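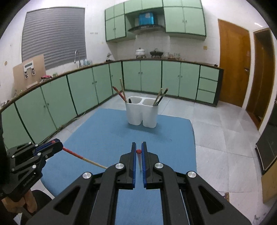

A chopstick with a red tip.

THE BRAMTON BUS

Missed the six-ten. Of course. Ran the last block with the box under my arm and the driver looked right at me and pulled out anyway.

So, the depot. Ninety minutes until the next one. One bench, one soda machine with a sweater hung over it for some reason, one old man in a Gullberg Lumber cap eating crackers out of his coat pocket. I sat on the far end and put the box on my knees.

"Bramton?" he said.

"Bramton," I said.

"Funeral?"

I had the dark shoes on. Guess it showed. I said no, the funeral was in March, this was the other stuff. The house. My sister had the keys and a list and she'd been calling since breakfast. Did you leave. Did you leave yet. Did you bring the clock.

The clock was in the box. Our father's, off the kitchen wall, except it hadn't been on the kitchen wall for years becuase I took it. Took it the summer I moved out, wrapped in a towel, and never said. He never asked. Every phone call for eleven years I waited for him to ask and he talked about the gutters.

The old man wanted to see it. I don't know why I opened the box. He wiped his hands on his pants first, I liked that, then he turned it over and put his ear to the back like a doctor.

"Runs?"

"Runs slow."

"They all run slow." He handed it back. "I was at Gullberg 36 years. Clock over the saw shed ran slow the whole time. Foreman liked it that way. You can figure out why."

I could. We both laughed, a bit more than it needed.

Phone again. My sister. She'd got a number from the McIntyre people, the ones who buy the contents of a house in one go, everything, beds and forks and all of it. 1,053 dollars. She said it twice. She said who comes up with a number like that, what was the fifty-three for. I said maybe the lamp. She didn't laugh and then she did, and then she was crying and said she had to go, the neighbor was at the door with a pie.

Rain started. The depot lights came on, one of them buzzing. The old man offered a cracker and I took it and it tasted of coat.

I thought about what I'd say to her. Had it all worked out on the walk over and now it was gone. Something about how it was too loud in the old apartment and I needed something that ticked — no, that wasn't it either. I wanted something of his before there was a reason to want it. Try saying that out loud in a kitchen with the drawers pulled out.

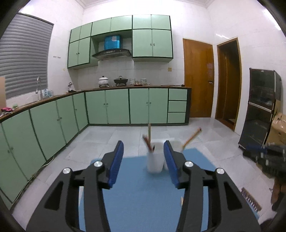 "Does she know you took it?" the old man asked.

"She found out the week he died. She went to stop it and there was only the nail."

He nodded at that for a while. Folks used to stop the clock, he said, where he came from. His mother did it, up on Eton Road, stood on a chair in her good dress. Then started it again after the burying and nobody mentioned the hours in between.

The bus came in early. First time in it's life, he said. He wasn't getting on, as it happened. Wasn't going anywhere. He liked the bench and the heater, and his daughter picked him up at eight.

I got the seat behind the driver. Different driver. Fields, then the long fence, then the water tower. Box on my knees again and I could feel it through the cardboard, that small knock, a hair behind where it should be.

My sister was at the stop with no umbrella. She looked at the box. Didn't look at me.

"The nail's still up," she said, and took one end.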